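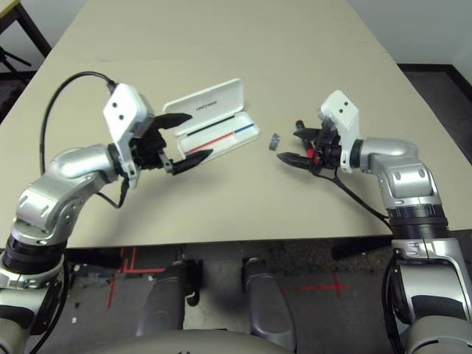

Urmas Avotiņš wrote:
> Did anyone stay for the last doubles match at Brastham? I left
> at 4-all in the second set, and the club page still has no score.

I stayed, and I'm so glad I did! Vendberg held for 5-4, then broke at love with two lobs that landed smack on the baseline (I was sitting right behind it). So 6-4, 6-4, and they're through to play Lamptey in March. Best doubles I've seen on those courts in years.

I still have your seat cushion, by the way. Want it back before the next round?

Līga Baranauskienė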